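Three green chargers still waiting to be claimed at Khumalo House

Residents have until the end of December to own up
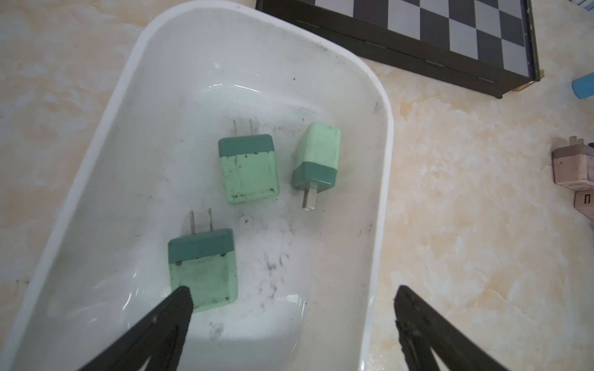

COMMUNITY

The lost property tray at Khumalo House has been reduced to three wall chargers, all of them mint green, and none of the building's residents will admit to having bought one.

The white plastic tray lives on the marbled counter in the shared kitchen, next to the chessboard. It was put there in the spring by Nomvula Mkhize, who runs the front desk and had grown tired of keeping other people's belongings in her drawer. Umbrellas went within a week. A single cycling glove took until August. The chargers have outlasted the lot.

They are flat two-prong plugs with a darker teal band at the prong end, and they have picked up a fair amount of grime along the way. One is noticeably cleaner than its companions, which has led to a theory on the second floor that it arrived later and belongs to somebody else altogether. The tray itself could do with a wipe.

Part of the trouble is that the prongs don't fit the sockets in the flats. Anyone using one here needs an adapter, and adapters at Khumalo House have a history of their own. A notice about borrowing them has been up by the kettle for two years and is widely regarded as decoration.

"I have had eight people come down to look," said Mkhize. "They pick one up, they turn it over, they say theirs was more of a blue, and they put it back. Then they ask if there were any umbrellas."

Waqas Rizvi, in flat 8, was an early suspect on the grounds that he travels for work. He denies everything. "Mine are white," he said. "I'd remember buying a green one. I'd certainly remember buying three."

Suspicion then moved to Reiko Hayashi, who had guests to stay in the summer and whose guests were described by one neighbour as "very much the charger type". Hayashi has written to all of them. Two replied to say they had lost nothing, and a third asked whether she had come across a grey scarf.

The chess players, who meet in the kitchen most evenings from half past seven, have asked for the matter to be settled before the winter tournament. Hendrik Rampersad, last year's runner-up, would like the tray moved to the windowsill. He says it takes up elbow room on the counter and that people leaning over to inspect the contents put him off his endgame. His opponents report that his endgame was like that before.

Mkhize has now set a deadline. Anything left in the tray at noon on the last day of December will go in the electrical recycling, and the tray will be washed and returned to service. Claimants should come to the front desk and will be asked what the charger was for. "Charging" will not be accepted.

A fresh item was handed in as this was being written. It is an umbrella, and there is already a queue.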